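The Three-Legged Round

Small pedestal tables get moved more than any other furniture in a shared building. They are light enough to carry alone and have no obvious front, so they end up wherever the last meeting was. The wear shows in the joint between the top and the legs.

Flora Kerr looks after furniture for Lornach, which lets large workrooms by the month. Her inventory in December listed 116 round tables at the Plistbridge site. Most are of one pattern: a pale top, black metal brackets screwed to the underside, and tubular legs running down to a round black base. She has kept a repair log since the first delivery, and nearly every entry concerns the brackets.

"The tops mark, but they don't fail," Kerr says. "The fixings work loose. You hear it before you see it."

The cause is mechanical and fairly simple. A person who wants to shift a round table takes hold of the rim at one point and pulls. The top acts as a lever, and the load goes into the bracket nearest the hand. A table lifted from two opposite sides spreads that load. A table dragged by its rim across concrete does not, and the base catches on every expansion joint along the way.

Filipa Barreto, a fitter with Cruickshank, services the tables on a Friday, when the rooms are quieter. She begins with the table upright. One hand goes flat on the top and the other under the rim, and she rocks it gently through a full turn. Movement at the rim with a still base points to the brackets. Movement of the whole table points to the floor or to the base plate.

If the brackets are at fault, the table is turned over onto a blanket. Each screw is backed out, checked for a stripped thread and refitted by hand before any tool is used. Barreto tightens in rotation, a little at each bracket, and then goes around again. Fully tightening one bracket first pulls the legs off their natural line, and the next screw goes in under strain. The job takes her 7 minutes when the holes are sound.

Where the holes have opened up, she fills them with glued hardwood dowel, leaves the glue overnight and drills again. Longer screws are a poor answer. The tops are not thick, and a screw that comes close to the upper face will raise a pimple in the finish.

Loose tables go to a bay by the wall until they can be checked. A strip of tape under the rim shows which bracket was worked on and in which month.

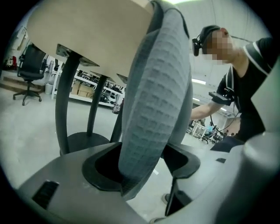
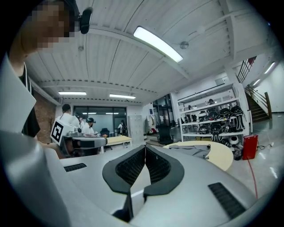

Base plates get less attention than they deserve. Grit collects under the edge and scores the floor as the table turns. Kerr had felt rings fitted to the first batch, and they came off within the season. The replacements, a thin rubber ring from Finby, have lasted better, although they leave a gray line on sealed concrete that has to be scrubbed out with a white pad.

The rooms themselves are hard on furniture. Concrete is rarely flat across the width of a base, and a table that stands firm in one spot will tick in another. Barreto carries plastic shims for this and dislikes using them — they stay behind when the table moves, and the next person treads on them.

Kerr is now trying 2 tables with a steel ring joining the brackets under the top. The ring adds weight, and she expects complaints about that from anyone who has to carry one upstairs. The log has no entries for either table yet.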